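This site uses cookies. By continuing you accept our cookie policy. OK

Saving Water in the Student Dormitory
Project report by Sun-ja Yeo and Hae-won Won

In August we studied how much water is used for showers in the Byun dormitory. We asked 24 students to write down the length of every shower for 2 weeks. The average was longer than we expected, especially after 10 in the evening. 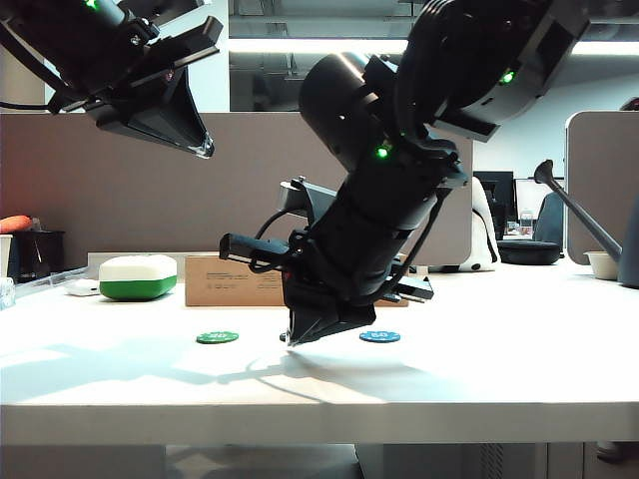

Figure 1. Two black arms over a white tabletop.

Next we put a small sand timer of 5 minutes in each bathroom. Many students told us that they liked it, but some forgot to turn it. In the second week the showers became shorter on the second floor only. We think the reason is that the roommates there talked about the project together.

Our data has a weak point, because the students measured themselves. A water meter would be better, but its price was over our budget of 200 dollars.

5 shares | 2 comments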